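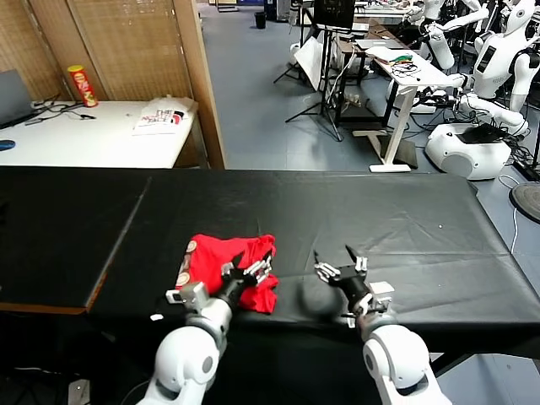

Visen handheld garment steamer: review

2025-02-03

I own an iron and an ironing board and I use them only when I have to. Most of what I wear is cotton T-shirts, with a few linen shirts in summer, and I wanted something that would make them presentable without setting up the board. I have been using the Visen since April. The Kornach I had before it leaked from the seam and went in the trash.

What you get

The box has the steamer, a clip-on fabric brush, a small measuring cup and a folded instruction sheet. There is no travel pouch. The power cord is long enough to reach from the outlet by my closet to the back of the door, where I hang things. The plug is bulky and covers part of the outlet next to it.

The steamer is rated at 900 watts and the tank holds 300 ml. Filled to the line it feels heavy at first, and my wrist notices it by the end of a long-sleeved shirt. The tank pulls off straight down and the opening is wide enough to fill under a bathroom faucet.

Heating up and steam

The light goes from red to green when it is ready, and it is ready by the time I have picked out a hanger. Wait for the green. If you press the trigger early it spits water, and the spots take a while to dry on dark fabric.

Steam output is steady. There are 2 settings, and I have not found much use for the lower one except on a rayon scarf. The trigger locks on, a feature I missed on the Kornach.

T-shirts

Cotton jersey is the easy case. Hang the shirt, pull the hem down with your free hand and run the head slowly from the shoulders to the bottom. Soft creases from a drawer come out in one pass. Creases from a dryer that sat overnight need a second pass, and the shoulder seams and the neckband need some patience. Pulling too hard on the hem leaves it wavy, so go easy on thin shirts. 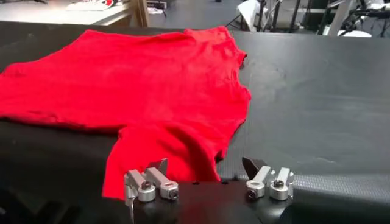 Red T-shirt with soft creases across the upper body.

I also tried steaming on a flat surface, with a towel under the fabric. The instructions allow it, but the Visen drips when it is tilted far forward, and I went back to the hanger.

Linen and dress shirts

Linen looks better, though it won't look ironed. Collars and cuffs on a dress shirt stay a little soft. If you need sharp edges, keep the iron. A friend's Rorkden has a heated metal plate that does more for collars, but it costs a good deal more and is heavier again.

Cleaning

Our water is hard. I empty the tank after each use and run a descaling mix through it now and then. The white flakes I used to get from the Kornach have not shown up so far.

Good: quick to heat, steady steam, wide tank opening, trigger lock
Bad: heavy when full, drips when tilted, bulky plug, no pouch

I would buy it again for T-shirts and everyday clothes. The extra brush is sold separately if you lose the first one, and it snaps on and off without tools.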